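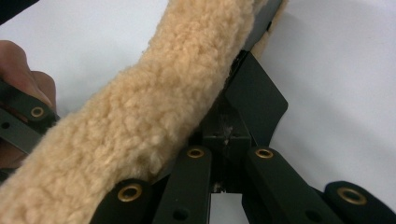 2 min read

Category: Workshop Notes

Okay, gripper update! If you've walked past my bench at Cernby lately you've seen me muttering at the fingers, so I'll catch everybody up. They're the matte dark ones with the brass grommets in the tips, and I'm still a little in love with those grommets (the edges of the bare holes used to drive me nuts).

Siu-fong Tam has been after me for weeks to quit testing on blocks and cans and try something soft. Fair enough! Fleece is a whole different animal, all those tight little curls, and you can't tell by looking where the surface really starts. I keep wanting to close the fingers more than I should. Oh, and lint. It gets on the hub, and I'll be picking at it with tweezers till summer.

The plan is to swap 2 of the fingers for slightly longer ones and leave the angled plate alone for now, though Hoi-yan Kan thinks I should round it off some more. We'll argue over coffee. I've spent 52 dollars on this version, mostly hardware, and I'd like to keep it there.

If you have a scrap of shag rug or an old slipper you don't need, drop it in the bin by my bench. The weirder the better!

Recent items
Wiline board swap: what's left
Prernedora cart gets new wheels
Who has the good crimpers?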